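Drying and Curing Home-Grown Hemp Flower in Small Batches

By Ezequiel Montes
Updated October 15, 2026

The method on this page covers one or two plants' worth of hemp flower, dried on the branch and cured in glass. It assumes the plants are already cut and that growing hemp is legal where you live. Check your state and county rules before you start, as some states license hemp in any quantity.

Drying and curing are two separate jobs. Drying takes most of the water out of the plant. Curing holds the remaining water at a steady level while chlorophyll and leftover sugars break down and the smell settles. Flower that dries too fast keeps a hay smell that no amount of curing will remove. Flower that goes into a jar too damp will mold. Most of the steps below deal with one of these two problems.

What you need

A closet, spare room or tent that can be kept dark
Cotton string or a wire rack with clips
A small fan with a low setting
A thermometer and hygrometer for the room
One small hygrometer per jar
Wide-mouth glass jars with tight lids
A kitchen scale that reads to 1 gram
Trimming scissors
Isopropyl alcohol, 91 percent, and paper towels
Nitrile gloves
A notebook or a sheet of paper taped to the door

Plastic bags and tubs are not a substitute for glass. Thin bags let moisture pass through over a period of weeks, and dry flower builds up static against the plastic, which pulls resin off the surface.

Check the hygrometers first

Cheap hygrometers are often off by several points, and a jar that reads 60 but is really at 68 is a jar that will mold. Test them with salt. Put a tablespoon of table salt in a bottle cap and add a few drops of water until it looks like wet sand. There should be no standing water. Place the cap and the hygrometer together in a sealed container, leave them at room temperature overnight, and read the display without opening the lid. The correct value is 75 percent. Write the difference on a piece of tape and stick it to the back of the unit. A unit that reads 71 gets "+4".

The Omer units I use have a small screw on the back for adjustment. I leave it alone and use the tape. Test again once a year.

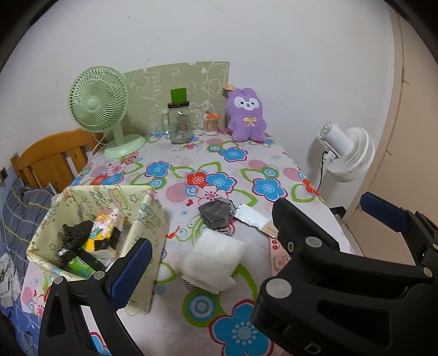

Set up the drying space

Aim for 60 °F and 60 percent relative humidity. Most homes cannot hold 60 °F in harvest season without air conditioning. Up to 68 °F is workable if the humidity stays between 55 and 62 percent. Above 70 °F, expect a faster dry and a weaker smell.

Keep the space dark. Light breaks down both cannabinoids and chlorophyll, and the loss of the first is the one that matters. Cover any window with cardboard. Tape over bright indicator lights if the space is very small.

Air should move through the room without blowing on the plants. Point the fan at a wall or at the floor, on its lowest setting. If the branches sway, the air is too strong, and the outside of each flower will dry into a shell while the stem inside stays wet. One fan is enough for a closet. Run the cord where you will not step on it in the dark.

If humidity is too high, open the door a few inches or run a small dehumidifier on the far side of the room. If it is too low, hang a damp towel near the intake. Make one change at a time and wait two hours before reading the hygrometer again.

Run the empty space for a full day before harvest and write down the readings morning and night. It is much easier to fix a room with nothing hanging in it.

Cut, weigh and hang

1. Remove the large fan leaves while the plant is still standing. Leave the small leaves that grow out of the flower. They curl inward as they dry and slow the loss of water.

2. Inspect each flower for gray or brown spots, webbing, and any leaf that pulls out with no resistance. Cut out anything suspect with an inch of healthy material around it and throw it away. Wipe the scissors with alcohol afterward.

3. Cut branches 12 to 16 inches long, leaving a side stub at the bottom to act as a hook.

4. Weigh the branches and write down the total. My last Tilness plant came to 243 grams of trimmed branches. Expect the finished flower to weigh between a fifth and a quarter of the fresh weight, less the stems.

5. Hang the branches upside down with at least two inches between them. Branches that touch hold moisture at the point of contact, and mold starts there first.

6. Note the time, temperature and humidity on the sheet.

Daily checks

Look in twice a day for the first three days and once a day after that. Keep each visit short. Record the two readings, smell the air, and check the thickest flowers near the main stem. An ammonia smell means bacteria are at work in wet material. Increase the spacing, lower the humidity by three points, and open up the largest flowers with clean gloves to look inside.

Do not squeeze the flowers to judge them. They feel dry on the outside days before they are ready. Bend a small stem instead. On day three or four it will fold like a green twig. When it bends and then cracks, with a few fibers still holding, the branch is ready for trimming. A clean snap with no fibers means it has gone slightly too far, though still usable.

In my closet this takes nine days. Anything under six is too fast. If you get past two weeks with no crack, the room is too humid and the risk of mold is real.

Small side branches finish before the main stem. Take them down as they are ready and put them in a paper bag with the top folded over until the rest catch up, up to one day.

Trim and fill the jars

Trim over a clean tray, with gloves on. Take off the small leaves as close to the flower as you can without cutting into it, then snip the flower from the branch. Clean the scissors with alcohol whenever they begin to stick, and let them dry fully before using them again.

Fill each jar three-quarters full. The flowers should shift when the jar is turned on its side. If they move as one lump, they are too damp or too tightly filled. Put one hygrometer in each jar, with its correction tape facing out, and close the lid. Label the jar with the variety, the harvest date and the net weight. Do not mix varieties. Orozco and Tilness plants cut on the same day will often differ by four or five points in the jar.

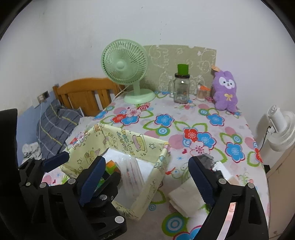 Cure

Leave the jars closed overnight, then read the hygrometers and act on the corrected value:

Above 70 percent: empty the jar onto a rack and leave the flower out for 12 hours.
66 to 70 percent: leave the lid off for three hours, then close and read again the next day.
58 to 65 percent: normal range. Continue with the schedule below.
Below 55 percent: the cure has mostly stopped. Add a two-way humidity pack rated for 58 or 62 percent and keep the jar closed.

For readings that fall between these bands, treat the jar as normal and check it again in 12 hours.

Schedule for jars in the normal range:

Week 1: open twice a day for 10 minutes.
Week 2: open once a day for 10 minutes.
Weeks 3 and 4: open twice a week for five minutes.
After week 4: open once a month.

Turn the jar gently each time so that different flowers are against the glass. Keep the jars in a dark cupboard between 60 and 68 °F. Four weeks is the shortest cure I would call finished. The Pisow plants I grew tasted sharp at four weeks and were much better at nine.

Problems

Hay smell in week 1. Common, and often fades by week 3. If it is still there at week 6, the flower dried too fast.

Ammonia smell in the jar. Empty it at once, inspect every flower, and rack the clean ones for a full day.

White growth. Resin glands look like tiny stalks with round heads under a 30x loupe. Mold looks like tangled thread. Discard the whole jar if you find any, and wash it with hot soapy water before reuse.

Readings that jump between checks. Change the hygrometer battery, then repeat the salt test. Look at the lid seal last.

Thanks to Babita Negi for checking the humidity bands against her own log and for correcting the salt test instructions, which used to call for too much water.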